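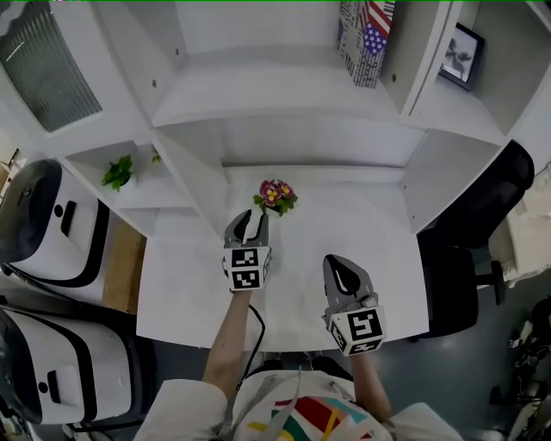 I bought the Nolero desk in March, in white, to replace a folding table that had been in the corner by the window for too long. It's a plain rectangular desk with a tall shelving unit built above and around it, so you get the work surface and the bookcase in one piece.

Assembly took an afternoon with 2 people. The panels are heavy, and the instructions from Mileo show the shelf part upside down on one page, which cost us a good half hour. There are 18 cam locks in the bag and you will use every one.

The desktop is the best part. There are no ridges or trim to catch your sleeves, and a potted plant can sit at the back without getting in the way. Water rings wipe off if you get to them the same day.

The shelves are more mixed. The big compartment across the top is useful and takes tall books standing up. The ones on the sides are smaller – fine for a framed picture or a couple of little plants, too tight for binders. I keep greenery on the lower left and moved my files to a cabinet in the hall.

White shows everything, dust most of all. I wipe it down twice a week. There is also no hole for cables, so a lamp cord has to run over the edge.

Before this I looked at the Irnen, which has drawers but a shallower top. If you need drawers, get that one. For a clear surface with storage overhead, I'd buy the Nolero again. Four stars, one off for the instructions.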